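Reviews > Phone tools > Backup apps

Clerkier 3 review: decent backups, daft menus

Been running Clerkier on my old Android for 6 weeks now. Quick write-up as a few of you asked. No root needed, which was the main draw. Install, give it storage permission, pick a folder, done. First full backup took 19 minutes for texts, call log and over 400 photos. Not fast. Fine overnight though.

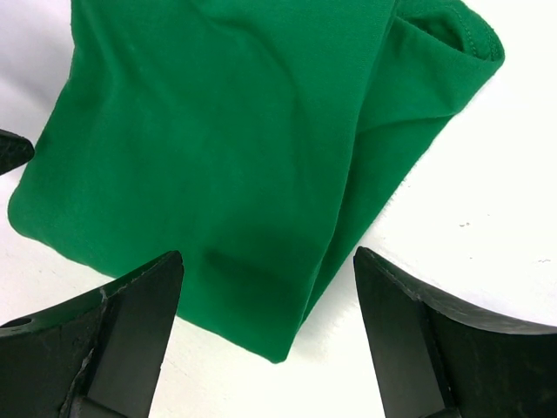 Restoring is where it gets fiddly. You have to open the app, go to Archive, then long-press the date - no button, no hint. Took me ages. Texts came back in the right order, contacts too, but two of the group chats lost thier names. Prarania never did that to me, but Prarania wants a subscription and this is a one-off payment.

Battery use OK. Scheduled backups ran every night except when the phone was in power saver. No warning when it skips one, so check the log.

Dark mode is a bit grim. Grey text on grey. And the settings page resets it's scroll position every time you go back, drives me mad.
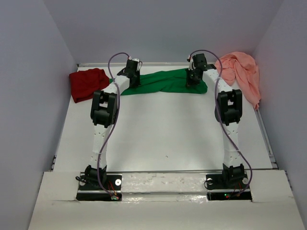
Two arms over a green cloth on the white tabletop.

Would I keep it? Yes, for texts and photos. App data is hit and miss without root so don't rely on it for games. Wait for the next update if you're on a tablet, the layout is all over the place in landscape.

Score: 3 out of 5

14 comments | 6 shares

Related
Prarania backup: is the paid plan worth it?
Moving texts to a new phone without a cable
Gasulstead file manager - first look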